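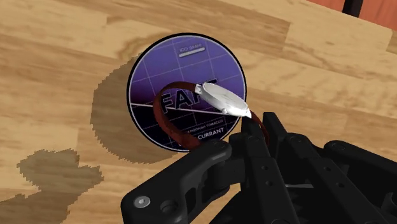
Figure 1. Simulated wrist view in the watch-on-lid layout, with the strap lying across the printed tin lid.

Fivstead: Grasp Point Selection for Looped and Overlapping Objects
Project report, Veronica Oprea

1. Task

The planner receives one rendered color image and a depth map from the simulator and must return a gripper pose for the upper of two stacked objects. The lower object must stay where it is. The wristwatch was chosen as the main test object. It has a rigid case and a strap that forms an open loop, and a box fitted around the whole object has its center in the gap between them. The flat tin lid underneath adds printed text and a line grid, both of which produce strong edges unrelated to object boundaries.

2. Software

The code is split into two processes. Nurkex handles perception: segmentation, depth cleanup and mask merging. Zamfir handles grasp ranking and motion. They exchange messages over a local socket, which made it possible to replay logged masks into the planner without running the renderer. Hodura is a small viewer written for this project. It draws ranked grasps over the image and steps through a log one message at a time.

3. Perception

The first version of Nurkex segmented on color alone. It split the lid at the large lettering and merged the dark lower part of the print with the strap. Adding depth separated the strap from the lid in most layouts, but the strap is thin, and depth values along its borders were averaged with the surface underneath. A median filter with a smaller window corrected this at the cost of more speckle on the table.

Shadows were a second source of error. The arm casts a patch with jagged outlines on the wood in the lower left of Figure 1, and the color-only version reported it as an object. The current version discards any region with no height above the fitted table plane. The lid is nearly flat as well, so the threshold had to be set low and is sensitive to plane fit error.

4. Grasp ranking

Zamfir samples candidates along the mask skeleton and scores each one on finger clearance, surface angle and distance to the estimated center of mass. Candidates whose closing path crosses the lower object's mask are penalized. The top 8 candidates go to the inverse kinematics check, and the first reachable one is executed.

5. Results

Each configuration was run on 20 seeded layouts. A trial counted as a success if the upper object was lifted and the lower one stayed within tolerance of its starting position. The color-only version succeeded in 11 layouts. With depth and the height test enabled, all but two succeeded. Both remaining failures were grasps on the strap at a point far from the case, where the watch rotated out during the lift.

6. Limitations

The strap is modeled as a rigid body, so these results say nothing about a strap that bends under load. Friction was fixed for all runs. The table plane is fitted once at startup and is not updated if the camera pose estimate drifts. The replay logs from October use an older message format and need the conversion script in the tools folder before Hodura will open them.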